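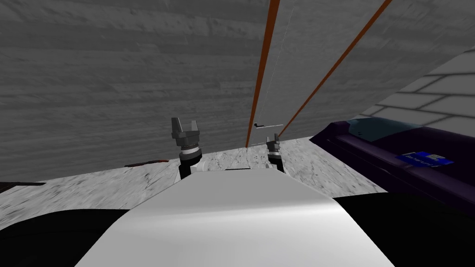 Render 1: white body panel, with a gripper on either side

Ticket 346 – Army list builder drops painted status after sync
Status: Waiting on customer
Opened: 22 June 2018
Product: Vudau Collection Tracker

Customer wrote:
Hello, and thank you for such a lovely little program! I've been using it to keep track of my miniatures since last November, when I finally decided to list everything I own (a humbling exercise, I can tell you). The trouble is with my Kerkdale Rangers. I marked the whole force as painted, based and varnished on my desktop, then opened the tracker on my tablet and every unit had gone back to "primed." The points totals are fine and so are the unit names. It's only the painting stage that goes missing. I've tried signing out and back in, and I restarted the tablet as well. My other army, the Costigan Dwarfs, came through perfectly, which has me scratching my head.

Support reply:
Hi there, and thanks so much for the kind words and for writing it all out so clearly. I'm sorry about your Rangers – that's a lot of ticking boxes to have to do over, so please don't redo any of it just yet. Your desktop copy should still have the right stages saved.

Could you open Settings, then Sync, and tell me which version number is shown on each device? And did you make the Rangers list from scratch, or did you start from one of the ready-made templates? 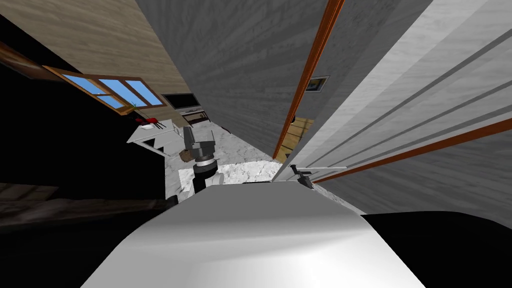 Render 2: gripper with a small brown object beside it

Customer wrote:
Desktop says 2.9 and the tablet says 2.30. I'd assumed the desktop was newer, but now I'm not so sure! The Rangers came from a template, yes. The Dwarfs I typed in by hand over a couple of rainy evenings, back before I knew there were templates at all.

Support reply:
That's a big help, thank you. The tablet is the newer one, funny as it looks. Older desktop versions save the painting stage under the template's name, and the newer ones look for it under your own list's name, so the tablet finds nothing and falls back to "primed." Lists typed in by hand aren't affected, and that fits with your Dwarfs.

Please try these in order:

1. Turn off sync on the tablet.
2. On the desktop, choose File, then Export Backup, and save it somewhere safe.
3. Update the desktop to 2.30 and open the Rangers list once.
4. Check that the stages still read "varnished," then press Sync Now.
5. Turn sync back on for the tablet and give it up to 9 minutes.

Customer wrote:
Steps 1 to 4 went smoothly and the Rangers are all varnished again on the desktop. On the tablet, everything is right except the two Akari scout cavalry units, which still say "primed." I added those to the template later on, if that matters. I haven't touched them.

Support reply:
Oh good, we're most of the way there! Units added to a template list afterward sometimes need a nudge. On the desktop, open each cavalry unit, change the stage to anything else, save, change it back and save again – then sync once more. If they still come up primed on the tablet, attach your backup file to this ticket and I'll take a look at it here.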